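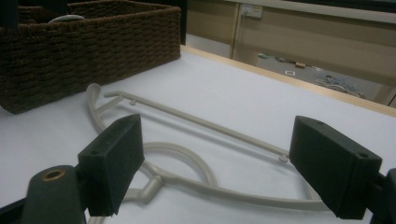 Drying Time of Cotton Shirts Hung Indoors: Effect of Hanger Spacing

Adwoa Gbeho
Textile Science, second-year project report
30 August 2025

1. Aim

The aim was to measure how the gap between shirts on an indoor rail changes the time they take to dry. Advice on laundry labels and in household guides tends to say "space well apart" without giving a distance. Students in shared flats often have one short rail and cannot follow that advice.

2. Materials

The test garments were plain white cotton T-shirts, all from the same batch, sold under the Skutari label. Each was washed once before the trials to remove finishing agents. Plastic hangers of one pattern were used for every run, as wire and padded hangers hold the shoulder seam differently. The rail was a Demissie free-standing model set at its lowest height. Mass was read on a kitchen scale with a resolution of 2 g. Room temperature and humidity were logged with a Plemuvis sensor placed on the shelf opposite the rail, out of the direct line of the window.

3. Method

Shirts were washed on a cold cycle and spun at 1000 rpm. They were weighed straight from the machine, put on hangers and placed on the rail at the chosen gap, measured between hooks. Two gaps were compared, one narrow and one wide. The window was kept closed and the door open. Each shirt was taken down and reweighed every half hour until its mass was within one scale division of its dry value. The order of the runs was alternated so that a change in the weather would not favour either gap.

The end shirts on the rail were weighed but left out of the comparison. They have free air on one side and dried ahead of the others in every run.

4. Results

Total wet mass of the inner shirts at the start of the first run was 722 g. Starting masses in later runs were close to this, and the differences were not large enough to need a correction.

Shirts at the wide gap reached dry mass before those at the narrow gap in all runs. The two curves were almost the same for the first hour and separated after that. At the narrow gap the hems and side seams were still damp to the touch when the shoulders felt dry. Humidity at the sensor rose early in each run and then fell back slowly.

5. Discussion

The early part of the curve suggests that moisture is lost at a similar rate while the whole surface is wet. Later, the air trapped between close shirts is probably near saturation and holds back the seams, where the fabric is doubled. Humidity was not measured between the shirts, so this remains an assumption. A small sensor clipped inside the gap would settle it.

The main source of error is the handling. Each weighing took the shirt off the rail and moved it through the air, which would shorten drying time at both gaps. The scale was also coarse for the last readings. A hanging balance would remove both problems.

The trials will be repeated in October with the heating on, using the same rail in the Uvham building.

Comments

marnie_k: Did you try turning them inside out? The seams go a lot faster for me.

Adwoa Gbeho: Not in these runs. All shirts were hung right side out.

T. Field: In section 3, was the gap kept the same after each weighing, or did the shirts drift along the rail?

Adwoa Gbeho: I marked the hook positions on the rail with tape. I will add that to the method.

dryside: Would like to see this with a fan.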